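The Great Paper Pile of the Back Porch

Dec 4, 2022

So I finally did it. I tackled the paper. If you've been reading for a while you know the pile I mean – the one that started as a neat stack by the back door in February and had turned into more of a landslide by Thanksgiving.

Milagros came over for moral support (and for the leftover pie, let's be real). We put on music, dragged out a trash bag and a shoebox, and got going.

What we found

Takeout menus, so many takeout menus. Two birthday cards I never mailed, sorry Esperanza! A warranty for a blender I gave away. Coupons from Dikano that ran out ages ago, including one for 80 cents off crackers, which I was weirdly sad about. And a bag of trade show stuff from my old job at Tkachenko, back when I got sent to every packaging and warehouse expo within driving distance and came home with 3000 tote bags. Okay, not 3000. It felt like it.

I'd forgotten how much I liked those brochures. The good paper, the big glossy photos, that new-magazine smell. I can't read a word of the Chinese ones and I still picked them up every single time.

The ones I couldn't toss

My rule was supposed to be that if I hadn't looked at it in a year, it went in the bag. I lasted maybe twenty minutes. Milagros held the bag open and gave me the eyebrow, and I sat there turning pages anyway. I think I have a soft spot for forklifts? The driverless kind especially. There was a whole collage of them in this one, under a big blue title, and I put it down on the green tile to have a proper look.

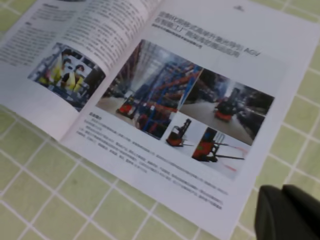

Where it all went

The menus and coupons went out with the recycling. The cards are on the fridge so I'll feel guilty every time I want milk. The brochures I kept are in the shoebox with "Fillo" on the lid, up on the closet shelf next to the Christmas lights.

Next up is the junk drawer. Olaia has offered to help and I'm taking her up on it before she changes her mind. If you have a good system for loose batteries and mystery keys, please leave it in the comments!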